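Sornaris Opens Its Gear Bench to Hobby Builders

PRUVNESS, February. Sornaris will sell its Vundik practice kit to the public this spring, ending years of polite requests and a few impolite ones. The kit pairs a large blue gear, finely toothed all the way round, with a length of grooved aluminum rail.
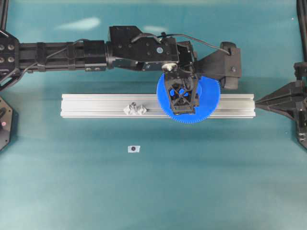

What You Get

The gear has a raised hub with a small center hole, the part most beginners hunt for last.

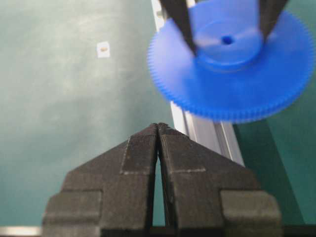 Kits cost $80 and the first run is 300. Brito Supply will handle orders, and has asked us to mention that it doesn't take them by fax.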